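Ticket 2130: Yellow disc stuck in the cream canister
Posted Jun 25, 2022 by the Stulska bench desk
Status: open, again

Reported problem: the yellow disc will not come out of the canister. Requester says it "used to just fall out." Requester has also tried shaking it, which we know because the whole second floor knows.

Item: cream canister, Mevberg, the kind with red knobs. Bought in the 1988 lot with the rest of the Mevberg things, no box, no leaflet. Replacement cost unknown. Somebody on a collectors' page wants 200 dollars for one with a dent in it, so we are not replacing it.

First attempt. Stood the canister upright and looked in. Saw yellow. Turned it upside down over a towel and waited. Nothing landed on the towel except a paper clip, which has been logged as found property.

Second attempt. Turned the upper red knob as far as it would go in both directions. It moves freely and has no effect on anything I can detect. Turned the lower one. Same. Made a note to stop turning knobs.

Third attempt. Put a rubber suction cup on the disc, the sort sold for phone screens. It held beautifully and then it didn't. The disc has a slight texture, or old wax, or both. Wiped it with a dry cloth and tried once more with the same result and a louder pop.

At this point I read the old ticket, which I should have done before buying suction cups. In September the Dai office had the same complaint about their canister, and their answer was that the disc isn't stuck at all, it's being held by the brown curved piece. Go in from the open end with the canister on its side, and work at the edge of the disc instead of the face. They also said to do it on a board with a rim, for reasons anyone who has chased a disc under a desk will appreciate.

So the canister went down on the white board with the wood edging, on the floor, lying on its side.

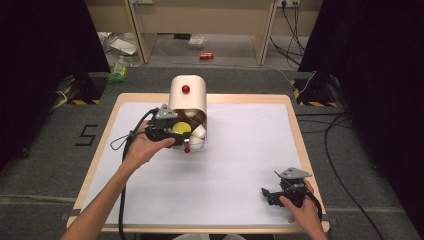

Fourth attempt: going in beside the yellow disc, canister on its side.

Result: partial. The disc now turns in place, which it did not do on Thursday. It still won't come forward past the brown piece. I got it to what felt like the edge and it slid back with what I can only call confidence.

Do not pry against the brown piece. I can't find a part number for it, and Femton, who took over the Mevberg spares, have answered my email with a catalog of lawn furniture.

Do not oil it either. The requester has offered oil 2 times now and the answer is the same.

Next step: leave it on its side over the weekend, then try a strip of thin card slid in behind the disc, pulling straight out. If that fails, I'll ask Dai how long theirs took. The old ticket says "resolved" and gives no hours — I have a bad feeling about those hours.

Requester update, 4:40 pm: asks whether the canister can be used as is, with the disc in. Depends what for. Awaiting reply.

Recent tickets
Mevberg tray, one foot shorter than the others
Femton catalog: how to unsubscribe
Lid fits, wrong lid
Dai office: canister returned, disc missing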